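Preparing Household Items for the Grastdale Reuse Exchange

Applies to all residents and registered groups. Revised January.

The Grastdale Reuse Exchange accepts small household goods in usable condition and passes them on at no charge. The steps below explain how to sort, check, pack and label items before bringing them to the Boychuk Street hall. Donations prepared in this way can be placed on the shelves the same day. Donations that arrive unsorted are held in the back store until staff are able to go through them, which in busy months may take several weeks.

Before you begin

Set aside a clear surface with good light. You will need a damp cloth, a dry cloth, a roll of paper tape, a marker pen and one donation form for each container. Forms are available at the front desk or may be printed from the Clustar account page under "My drop-offs." Residents without a Clustar account may complete a paper form on arrival.

Step 1. Check the accepted list

The Exchange accepts kitchenware, hand tools, toys, games, stationery, books, picture frames, small storage containers and clean textiles. It does not accept mattresses, car seats, cycle helmets, medicines, paint, gas canisters, opened food or any item that has been recalled by its maker. Electrical items are accepted only at the Berkov Road site, where they can be tested before being offered to the public.

If you are unsure whether an item is accepted, leave it out of the container and ask at the desk.

Step 2. Sort by type

Place like with like. Each container should hold one category only, and the category should match one of those printed on the form. Mixed containers are the most common cause of delay at the sorting table.

Small parts that belong together, such as game pieces or the fittings for a shelf, should be kept in a sealed bag with the name of the set written on it. Count the pieces against the instructions if you still have them. Where a set is incomplete, write "incomplete" on the bag together with the number of the missing part. Incomplete sets are still useful and are offered separately for crafts and repairs.

Step 3. Clean and inspect

Wipe hard surfaces with the damp cloth and dry them fully. Wash textiles and fold them. Open every drawer, pocket, case and book, and remove personal papers, photographs and bank cards. Property found inside donated goods is kept at the front desk for 70 days, after which it is disposed of securely.

Inspect each item for cracks, sharp edges and loose fittings. Glass and china with chips should not be donated. Minor scratches and faded color are acceptable.

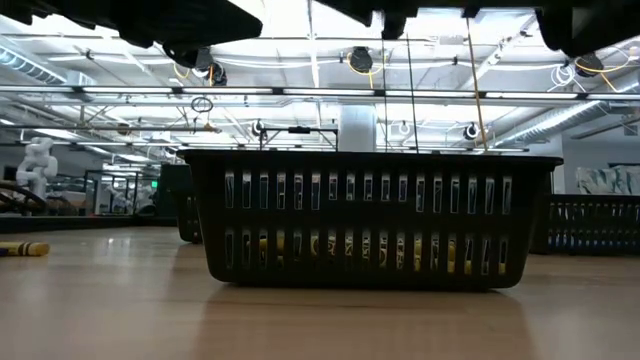 Step 4. Pack the container

Use a rigid container with a flat or nearly flat base. Baskets, crates and lidded tubs are all suitable. Cardboard boxes may be used if the bottom seam has been taped along its full length. Do not use plastic refuse sacks, as they tear on the trolleys and their contents cannot be checked safely.

Pack heavy items first and light items last. Nothing should stand higher than the rim. A packed container should weigh no more than an adult can comfortably lift with both hands - if it must be dragged, divide it in two. Wrap blades and pointed tools in card, tape the card closed and write "sharp" on the outside.

Containers are not returned unless this is requested on the form. If you would like yours back, tick the box in section three and wait at the desk while it is emptied.

Step 5. Label the container

Fix a strip of paper tape to one short end. Write the category, the month of donation and your Clustar number or surname. Keep the writing large enough to be read from a standing position. Do not list every item; the category is sufficient.

Labels should not be placed on the base or on the goods themselves. Adhesive labels leave marks that are difficult to remove from painted and printed surfaces.

Step 6. Bring the container to the hall

Donations are received at the side entrance between 9:30 a.m. and 3:00 p.m. Please do not leave containers outside when the hall is closed. The shelving area holds 1,100 items, and when it is full the side entrance will display a red card. On those occasions, donations may be taken to Berkov Road or brought back at a later time.

Hand the form to the member of staff on duty, who will check the label, stamp the form and return the lower half to you. Keep this half if you wish to ask about the donation afterward.

Larger donations

Schools, clubs and anyone clearing a house should contact the Exchange before bringing more than six containers. A collection may be arranged within the Grastdale boundary for loads that would not fit in an ordinary car. Please allow two weeks' notice and have all containers sorted, packed and labeled on the ground floor.

Items not taken

Goods that remain on the shelves for 59 days are removed and offered to partner groups. Any that still cannot be placed are sent for recycling. The Exchange passed on 3,000 items in its last reporting year, and a breakdown by category is posted on the notice board inside the main door.

Questions about this guidance should be addressed to Sem Coppens, Donations Coordinator, at the Boychuk Street front desk.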